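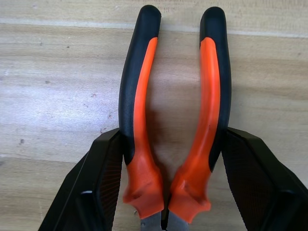 Black and orange handles.

I moved to Flirton in February with two suitcases and a box of kitchen things, and I've been learning what a small town does on its own schedule. The bakery shuts at 2. The library opens late and stays open late. The bus to Irkden comes 12 times a day, and the last one is earlier than you'd want.

The bus is what I meant to write about. I gave up my car before the move, mainly to save money, and I wasn't sure I'd last a month. The number 63 stops at the end of my street, goes past the feed store and the reservoir, then takes the long way through Mangundap before it gets to Irkden. By car it would be a short trip. On the bus it takes long enough to read a couple of chapters, and I've finished three library books that way.

Groceries took some working out. I used to do one big shop and fill the trunk. Now I go twice a week and buy what fits in a backpack and one tote. I've stopped buying large bottles of anything. Potatoes I get from the stand by the church, because they're heavy and it's a five-minute walk home.
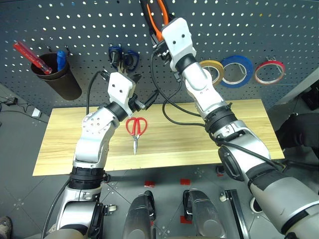

Pegboard with the scissors and screwdrivers.

Rain is the worst part. The Flirton stop has no shelter, only a pole, and the wind comes straight across the field. I bought a proper raincoat after the second soaking and it was money well spent. In Irkden you can wait inside the station, which has benches and a decent coffee machine.

I do miss driving at night sometimes – mostly for the radio. And I haven't been out to Havora yet, as there's no bus that goes there and back on the same day. I may rent a car for that one in the summer, or see if the bike is up to it. The back tire needs replacing first.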